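Why Mugs Go On A Tray
for kids who help in the kitchen, ages 7 and up

OK quick one today. Mugs! You probly used one this morning. Cocoa, milk, soup if you're my brother. And then it has to go somewhere. Let's talk about where, and about trays.

What is a mug anyway

A mug is a cup with thick walls and a handle. Most are made of clay. Somebody (or a big factory) shapes the clay, lets it dry, then bakes it in a special oven called a kiln. Super hot. 2000 degrees Fahrenheit and up, depending on the clay. Your oven at home quits way before that. After baking the clay is hard and you can't squish it back. Ever.

Then the shiny part. That's glaze. Glaze is like liquid glass with minerals in it, it gets brushed on or the mug gets dunked, and back in the kiln it goes. Different minerals, different colors. Iron can make browns. Cobalt makes blue, really deep blue. Sometimes the inside gets one color and the outside gets another. Look in your cupboard and check the insides, people forget the insides.

Why the handle

Heat moves. Hot cocoa warms up the clay, the clay warms up your fingers, ouch. The handle sticks out away from the hot part so it stays cooler. Also it gives your hand something to hold when the mug is full and heavy.

So, trays

Carrying mugs one at a time = lots of trips. Carrying three in each hand = crash. (I did this in May. Don't ask.) A tray is a flat thing that carries a bunch together. Good ones have a little edge so nothing slides off.

Packing a tray, the way we do it at our house:

Big heavy ones near the middle.
Rows. Rows are easier than a jumble.
Close together but don't jam them. Jammed mugs chip.
All standing up. No stacking!!
Look at the handles before you squeeze another one in.
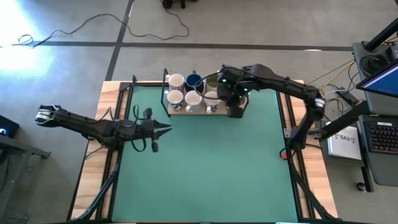 Now the balance bit, which is science so pay attention. Every tray has a balance point. Put all the mugs at one end and that end wants to go down. Spread them out and the tray stays level in your hands. Same as a seesaw. Two kids on one side, none on the other, bump.

Try it. Get a tray and some plastic cups, NOT the good mugs. Put the tray on a rolled up towel so it can tip. Move one cup at a time. Where does it tip? Where does it stay flat? Draw it if you want. King-fai Wei from our reading club did it with yogurt pots and it worked fine.

Why do rims chip

The rim is the thin part at the top, so it takes the bumps. Clay is hard but it's also brittle, that means it cracks instead of bending. A rubber ball squashes and comes back. A mug can't. So set it down slow. If you find a chip, show a grownup and don't drink from that side or any side really. Chips are sharp.

Taking them off again

Easy to forget this part. Take one from one end, then one from teh other end. Keep it level. If you empty the whole left side first the right side gets all the weight and, well, seesaw.

Words to know

Kiln: the very hot oven for clay.
Glaze: the glassy coat.
Brittle: cracks instead of bending.
Rim: the top edge.

Next time spoons, if I get to it.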